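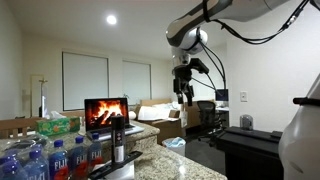 Figure 2. Robot arm with a two-fingered gripper, and a speckled granite countertop.

Home | Journal | Current issue | Back issues | Contact

3. Study area and the history of the salt flats

3.1 Setting

The island of Nistlow is small and low, and a visitor who walks it from end to end will spend most of the day within sight of salt water of one sort or another. The western shore is a line of pale sand and broken coral rock, the eastern shore is rougher and takes the weather, and between the two lies the shallow basin which local people call the Chien. It is this basin that concerns us, and we hope the reader will forgive a rather leisurely account of it, as so much of what we found later depends on how the ground lies.

The Chien covers 246 hectares when it is full, although it is seldom full. In the wetter part of the year rain collects over the whole of the floor and the old walls stand out of it like a drawing of a town. By June most of the water has gone from the northern half, leaving a grey crust that will bear the weight of a person but not, as we learned, that of a loaded barrow. The southern half keeps its water longer. It is fed through a gap in the beach ridge at Jitholm, where the sea comes in at high tide and is slow to find its way out again.

3.2 The walled ponds

The basin was worked for salt over several generations, and the workers divided it with low walls of beach stone laid without mortar. We were able to trace 40 separate ponds on the ground, though a good many have lost a side, and a few are now little more than a change in the colour of the mud. The ponds nearest Jitholm are the largest and were used to take in sea water. From there it was let through wooden gates into smaller and shallower ponds, growing stronger as it went, until the salt could be raked up at the northern end and carried to the landing place.

None of the gates survives whole. We did find slots in the stonework where they had been fitted, and in two of these slots there was still a sliver of timber, very soft, which we left where it was. The slots are useful to us all the same, because their sills give the level at which each pond was meant to spill into the next. We have relied on them a good deal in section 4.

3.3 How the ponds have changed

Since the raking stopped, the walls have had no regular mending, and the ponds have gone their own way. Those with sound walls hold water well into the dry months and have gathered a thick mat of algae, orange at the edge and a dull green further in. Those with broken walls have joined up with their neighbours. In the far north, sand has blown over the ridge and buried the last row almost completely, and sea purslane has taken hold on top of it, which makes for pleasant walking but hides the stones.

We had expected the ponds to fill with mud at much the same rate everywhere, and had planned our sampling with that in mind. The first few days put us right. Near the Jitholm gap the mud is thin and full of shell, and a rod goes down to rock with one push. In the middle of the basin it is deep, dark and rather smelly, and the rod had to be pulled out by two of us.

3.4 Earlier surveys

The only earlier survey of any detail is the one made under the Climance project, which set out to record the height of the basin floor along a grid of fixed lines. It produced 2,922 spot heights, and we are very grateful that they were kept with such care. The lines run across the walls at a slant, so some ponds are well covered and others have hardly a point in them. Where we could find the old marker pegs we began our own lines from the same places, and where we could not we took the nearest corner of a wall and noted the fact in our tables.

The Climance heights were last checked against the landing place benchmark on 11th November, after a spell of heavy rain, and the levels given for the southern ponds were read with water standing over the floor. We have treated those readings separately in what follows.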